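The Bath Mat That Wanted My Email Address

Somewhere between the second and third page of the checkout, I was asked to describe my relationship with softness.

I was buying a bath mat. The old one had gone bald in the middle and I'd been stepping over it for most of the winter. The shop, an online outfit called Plunex, had a mat in the right size at a fair price, and all I needed was for somebody to take my money. But first there was a quiz. Was I a Sinker, a Springer or a Stepper? Would I like my results sent to me?

I picked Stepper. I am now, in a database somewhere, a Stepper.

Homewares used to be the dullest corner of the department store, and that was the charm of it. You went up the escalator, past the luggage, and there were towels in piles. A towel was thick or thin. It cost a bit or it cost a lot. You rubbed it between your fingers, made a face, and bought the one in the middle.

Now the same goods come wrapped in a story about your wellbeing. Sheets have a sleep philosophy. Hand towels are part of a ritual. I've been reading the product pages for months, in the way other people read horoscopes, and I've become convinced that very little of the writing has anything to do with the cloth.

Take colour. The mats I looked at came in what most of us would call green, and the names were Lichen, Quiet Fern, Dew and Monastery. I opened all of them in separate windows. Two were so close that I had to check the labels to remember which was which, and one of those cost 9 dollars more. There may be a good reason for that. The page didn't give one. It told me that Monastery invites stillness.

Then there's density, the one number that might help a buyer. Towels and mats are often sold by weight per square metre, and a heavier cloth usually feels thicker underfoot. Fine. That's useful, up to a point. But a heavy mat also takes longer to dry, and in a bathroom with one small window that matters a good deal more than how it feels for the four seconds you're standing on it. I found plenty of pages boasting about the weight. I found hardly any that mentioned the clothesline.

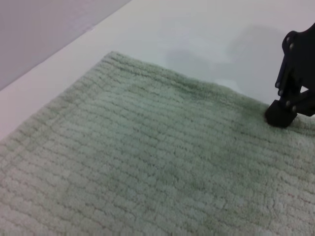
Plush loop pile in pale sage. The shops have other names for it.

Tefera, a brand that sells only by subscription, goes a step further. It will send you a fresh set of bathroom textiles every three months, on the theory that fabric "gets tired". I wrote to ask what tired meant. Did the loops break down? Did the backing perish? The reply thanked me for being on a journey with them and offered me 50 per cent off my first delivery.

I have a hand towel that belonged to my grandmother. It's thin now, and there's a stain on one corner that has outlived two washing machines. It dries hands. If it's tired it has kept that to itself.

To be fair to the sellers, and I'm trying, there's a real problem underneath all this. You can't touch a bath mat through a screen. The old test, finger and thumb, is gone, and something has to stand in for it. So the shops pile up words. Cloudlike. Spa-grade. Hotel quality, which is a strange boast if you think about the hotels most of us stay in. My last one had a paper mat with a picture of a foot on it.

Reviews should fill the gap, and that's where my patience ran thin. The mat I was after had 3,729 of them, which sounded like a small town's worth of honest feet. I read until my tea went cold. A surprising number had been written on the day of delivery, before anyone could have washed the thing. Five stars, arrived quickly. Five stars, haven't opened it yet but it looks great. One reviewer gave it a single star over a parcel left in the rain. The few who had come back after six months wrote at length and with feeling, mostly about lint, and the page had sorted them to the bottom.

I don't think this is a conspiracy. I think it's a system that asks for your opinion while you're still in a good mood.

Kostside, which sits at the pricier end, has tried another approach: the swatch. For a fee, refunded if you buy, it will post you a square of each fabric. I like the idea very much. Mine came in a linen pouch inside a box inside a bigger box, with a card explaining how to hold them. I held them. They were nice. They were also the size of a drink coaster, and I couldn't tell you how any of them would feel to a wet adult in August with the heater off.

The cheap end has its own dodges. Plasico sells a mat it calls "memory", and I can report that the one at my sister's place remembers everything. It remembers who stood on it last and it remembers being damp. She keeps it because it was on special.

So what should a sensible person do? I'd ignore the name of the colour. I'd look for the washing instructions before anything else, and if they were hard to find I'd close the window. I'd read the two-star reviews, which tend to be written by grown-ups. And if there's a shop within driving distance that still has towels in piles, I'd go there on a quiet morning and rub them between my fingers like a suspicious aunt.

I bought the Plunex mat in the end. I was tired, and it was eleven at night, and I'd already done the quiz. It's green. It's perfectly good so far, though it sheds a little, and I've had to clean the filter in the dryer more than I'd like.

They've emailed twice this week asking how my floor is feeling.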